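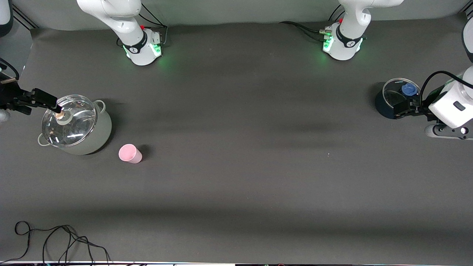
# Review: the Vedilent two-arm teaching kit, after one semester of robotics club

Our club meets Saturday mornings at the Parkier learning center, and since the fall we've had the Vedilent kit set up on the long table at the back. I've been meaning to write this for ages, because when I was shopping for one I found almost no reviews from people who run clubs (plenty from labs, which didn't help me much). So, short version: I love it, the kids love it, and there are a few things I'd want fixed.

We have 11 students, ages 13 to 17. Most came to us from wheeled robots, and two arms side by side is a whole different animal. With one arm they plan a path and run it. With two, they have to think about who goes first and what the other arm is doing in the meantime, and the arguments over that are the best part of my week!

**Kitchen things make great homework.** The kit ships with foam blocks, which we used for maybe two sessions. Then we switched to pots with glass lids, plastic cups, whatever people could bring from home. A round lid knob is a terrific first target for a two-finger gripper. It's small enough that sloppy code misses it, and a miss is obvious from across the room. Cups are harder than they look, especially on their sides. One pair of students filled 32 pages of a notebook with grasp angles and were still adding to it in the last week.

**Software.** The Naidu editor that comes with it is friendly. Blocks for beginners, Python once you're ready, and you can flip between them in the middle of a project. Saving is clunky, though: it asks for a new name every single time, and we now own a folder full of things called "final lid" and "final lid REAL".

**Setup.** Budget a full afternoon. Mounting the arms was easy, but calibration took us 5 tries, mostly my fault for skipping the page on spacing the bases. The cables also need a plan. They come long, they love to tangle, and the clips in the box are too few. Buy extra.

**Price.** We paid $2,238 through Flilorov, including a spare set of fingertips. That was a big chunk of our year's money, and I'd spend it again. If you only have four or five kids, one arm would probably keep them busy for a good while.

What I'd change: longer printed lessons (the last three are barely outlines), a save button that just saves, and a better storage case for the grippers. Ours has a zipper that gave up in August.

Next semester we're trying a handoff, cup from one gripper to the other, no table in between. I'll update this once we get one to work.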